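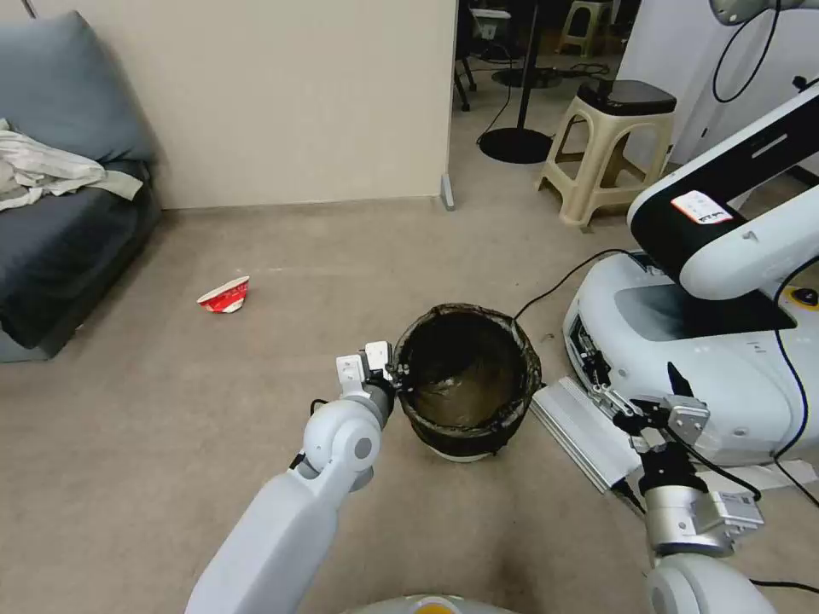 Support > Floor Care > Tallora Carpet Washer > Setting Up
Search manuals Go
4th February
By Čestmír Vaněk

Section 2: Preparing the room and washing your first carpet

You should have the Tallora out of its box by now, with the handle clicked on and the foam wedges in whatever closet your household keeps foam wedges in. If the handle still wobbles, go back to Section 1. It gets worse with a full tank.

Read this section all the way through before you add water. Most of the calls we take concern step 4, and most of the callers had started at step 9.

Preparing the room

1. Pick up everything that can be picked up. Baskets, trash cans, floor lamps, shoes, the exercise equipment. Anything that stays on the carpet will be washed around, and the outline will be there to remind you.

2. Move light furniture into the next room. Heavy furniture may stay, but slide a square of foil under each leg. Wood stain and damp carpet get along very well and the result is permanent.

3. Roll loose cords and hang them over something. The brush will take in a phone charger without complaint and will not give it back in the same condition.

4. Vacuum. Do this with a dry vacuum cleaner, slowly, in both directions. The Tallora is a washer. It has no interest in dust and will turn it into a thin gray paste, which it then spreads evenly.

Note: Beige carpet hides dust better than any other color we have tested. Run your palm across it before you decide that step 4 is for other people.

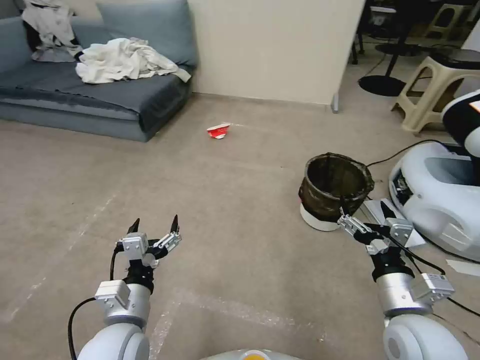 Figure 2. Beige carpet in need of step 4.

5. Test for color. Mix a small cup of solution as described below, dab it onto a hidden patch, and press with a white cloth. If the cloth comes up with color on it, stop. Your carpet needs a professional, and you need a new white cloth.

Caution: Do not use the Tallora on wool, silk, jute, or anything you were told is valuable by a relative.

Filling the tanks

There are two tanks. The clear one at the back holds clean water and solution. The smoked one at the front collects what comes out of the carpet, and it is smoked for your sake.

6. Lift the clear tank by its handle and carry it to the sink. Do not carry the sink hose to the tank. We have seen the photographs.

7. Fill to the lower line with warm tap water. Warm means comfortable on the wrist. Boiling water will warp the seal, and the warranty has a paragraph on that subject.

8. Add one capful of Corkora solution and top up with water to the upper line. Water first, then Corkora. In the other order you get foam, and you will still be getting foam by suppertime.

Note: Other cleaners may be used if the label says they are low-foaming. Dish soap is never low-foaming, whatever your neighbor says. If the washer has already been fed dish soap, see "Foam from the exhaust" in Section 5.

9. Seat the clear tank until it clicks. Check that the smoked tank is empty and its float moves freely. The float shuts off suction when the tank is full, and people who have jammed it down to save time have met the carpet again very soon afterward.

Washing

10. Start at the corner farthest from the door. This sounds obvious until you are standing in it.

11. Hold the trigger and pull the washer toward you at a slow walk. Release the trigger and go over the same strip again to draw the water out. Repeat the dry pass until you see hardly any water moving under the window.

12. Overlap each strip by a hand's width. One full tank covers up to 315 square feet, less if you enjoy the trigger.

13. When the suction note rises to a whine, switch off and empty the smoked tank. Pour it down a toilet. Looking at it first is optional but everyone does.

Caution: Do not leave the washer standing on wet carpet with the brush turning while you answer the door. The brush stays busy, and it is very thorough in one place.

Drying

14. Open the windows if the weather allows. If it doesn't, run a fan across the floor, low down. A Poirier floor fan fits the bracket on the back of the handle, should you have bought one. A fan you already own works just as well if you stand it on a chair.

15. Stay off the carpet until it is dry to the touch, then wait a while longer. Socks do not count as staying off.

16. Put the furniture back. Leave the foil in place overnight. It will look as if you are keeping leftovers under the sofa.

Models and spare parts

This section applies to the Tallora 227 and to the older Grollden-badged version sold until last May. On the Grollden the tanks are reversed, front to back, and the click in step 9 is more of a thud. Everything else is the same, including the trigger spring, which is ordered separately.

If your washer leaks from the left side during step 11, the brush cover is on upside down. Go to Section 3, "Removing the brush cover," and keep a towel handy.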